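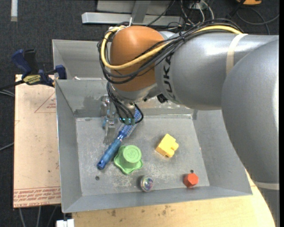 The Plarnberg Picking Club's KUKA arm at the tray, with the gripper down at a blue handled tool.

Plarnberg Picking Club

The Plarnberg Picking Club (most of us just say "Picking") is a student robotics club at Walbridge Technical College. Members program an industrial arm to pick mixed objects out of a metal tray, and once a year they take what they've learned to the Tapia Cup. I was a member for three years and I've been the main editor of this page on the student wiki ever since, so please forgive the first person. Last big cleanup: 28 Nov 2018.

Origins

The club started as a spin-off from the intro automation class. That class ends with a unit where everyone teaches an arm to move wooden blocks from one marked square to another, and every year a few people get hooked and want to know what happens if you take the marked squares away. My group was one of those. We asked for bench time after class, got it, and kept showing up until the college gave us a line on the activities list and a budget of 1,480 dollars.

The name was supposed to be temporary. There was a vote to change it in my second year and "Picking" won by a mile, mostly because the sign-up sheets had already been printed!

What the club does

The basic task sounds so easy that new members always laugh at it. You put a few unrelated things in a tray, and the arm has to pick up the one you ask for and set it down somewhere else. Then you shuffle and do it again. And again. A person does this without thinking while looking for their keys, and the arm needs a plan for every bit of it: where the object is, which way it's turned, where the fingers can go without bumping into a wall or a neighbor.

Members usually split into three groups, though plenty of people float between them:

Seeing - the people who work on finding objects in the camera view and deciding which is which.

Moving - the people who write the arm motions, keep the cables out of trouble and worry about joint limits.

Grabbing - the people who decide where and how the gripper closes. I was Grabbing all the way through and I'll admit this article leans that way.

The bench

Our arm is a KUKA, gray with an orange housing down by the wrist, and it reaches in from the side of a light wooden table. The gripper is metal and comes down nose first into a gray sheet-metal tray with sloped walls. I love those sloped walls and I also hate them. Small things can slide back toward the floor of the tray, which is great, but a gripper coming in at the wrong angle touches the slope long before it touches the part.

The tray is held to the table with a blue bar clamp. Please, please check the clamp before you run anything. One May we spent an entire evening rewriting our position code when the tray had crept sideways by the width of a finger. Nothing was wrong with the code. (We had to put the old version back, and of course we hadn't saved it properly, so that was a second evening.)

Cables run over the wrist and along the arm, and they get their own item on the startup checklist. Before any new motion you run it slowly, with a hand by the stop button, and you watch the cables the whole way through. A wrist turn that looks perfectly fine on the laptop can pull a cable tight in real life.

The object set

Picking objects are meant to be annoying in different ways. The lineup changes, and members argue about it endlessly, but here are some notes on the ones in the tray at the top of the page:

Blue tool with a handle. Long objects are a good first lesson in turning the wrist. Lying diagonally, it asks the gripper to line up with it, and where you grab matters a lot. Take it too close to one end and the other end droops.

Green star-shaped knob. My favorite! It has a round top and a wavy base, so you get to choose. The top is simple to aim for, but you need enough height to hold on to. Go for the base and you have to think about where the scallops are.

Yellow block piece. Chunky, with a notch. New members love it until the fingers land in the notch.

Round metallic button. Low and shiny, and the shine is the hard part for the Seeing people. A bright spot moves when the light or the camera moves, and software can get very confused over where the button ends.

Red hexagonal piece, shaped like a nut. Flat sides are friendly if you turn the gripper to match them. Come in on the corners and it can spin away from you.

One more thing about the tray floor: it's scuffed and smudged and it has a couple of small dark holes in it. Leave it that way. In my first year somebody suggested a nice clean sheet of white paper, and our recognition numbers went up right away, and then at the Cup they dropped like a rock. The competition trays are scratched too.

How a meeting goes

Meetings run 90 minutes. The first part is setup and the safety talk, which everybody gets even if they've heard it a hundred times. After that the groups take turns on the arm, and whoever isn't on the arm is writing code, labeling pictures or eating. The last stretch is for the log.

The log is a shared spreadsheet with one row for each attempted pick: object, starting position, result, and a comment. Comments are supposed to be useful. "Missed" is not useful. "Left finger touched the wall first" is very useful, and if you write comments like that, people two years later will be grateful to you. I know I was.

The Tapia Cup

The Tapia Cup is a one-day student contest hosted at the Brornness campus. Teams bring their software and their gripper, and the organizers supply the tray and a few objects that no team has seen before. You get points for clean picks and lose them for drops, wall hits and asking a judge for a reset. Teams also give a short talk about their approach, and it counts for more than you'd think, so don't leave the slides for the van.

Our best result so far is 659 points, good enough for second place. The year before that we'd scored 88 (yes, really). The difference was partly better software, but I'd give a lot of credit to a very boring change, a retreat move that lifts the gripper straight up before doing anything else. All our worst wall hits had come from leaving the tray in a hurry.

Joining

Anyone at Walbridge can join, and you don't need to have taken the automation class, although you do have to pass the safety check before you touch the controller. Some coding helps. Patience helps more, and so does being willing to put the same knob back in the same tray all evening.

See also

Intro automation class
Tapia Cup scoring rules
Gripper finger designs, old and new
Startup checklist (print this one!)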